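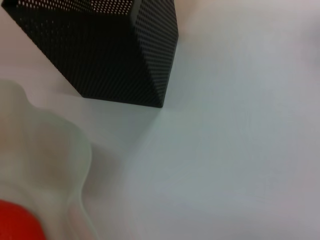 Home | Projects | Reports | Staff | Contact

Does a perforated metal box keep a desk tidier?

Valentin Pop, project report, 6 September 2018

The claim I set out to test comes from the Zomgate leaflet on desk storage. It says that a black perforated sheet metal box "lets your things breathe" and makes people put things away more often. I did not believe either half of it when I started, and I now believe a small part of the second half.

What was tested

We used a Faller box, made of thin dark sheet with small round holes in regular rows, and a solid-sided box of the same size from Nazarenko. Both stood on white tabletops in the shared study room through August. There were 4 desks, two with each box, and we swapped them over at the halfway point so that one untidy person could not spoil the whole result. I asked people to use the boxes as they liked and wrote down each evening what had been left on the desk outside them.

Results

Over the month I recorded 473 loose items. The desks with the perforated box accounted for slightly fewer than half. I would not build anything on that difference. One student went home for a week in the middle and her desk was spotless for the whole of it, and she happened to have the perforated box at the time. If her week is taken out, the gap closes almost completely.

The "breathing" claim is harder to be fair to. Pens, chargers and rulers do not need air. I put a damp cloth in each box overnight and both cloths were still damp in the morning, though I only did this once and the window was open.

What the holes do seem to do is let in some light. You can make out whether a box is full without standing over it, at least when there is a pale background behind it. Two people told me this was useful. One said it made the mess inside look worse, so she emptied it. That is the small part I now believe.

Problems with the method

I did all the recording myself and I knew which box was which. The Plosuron questionnaire we borrowed has a question on "satisfaction with storage" that everybody answered with the middle score. A fair trial would need more desks and somebody else holding the pencil.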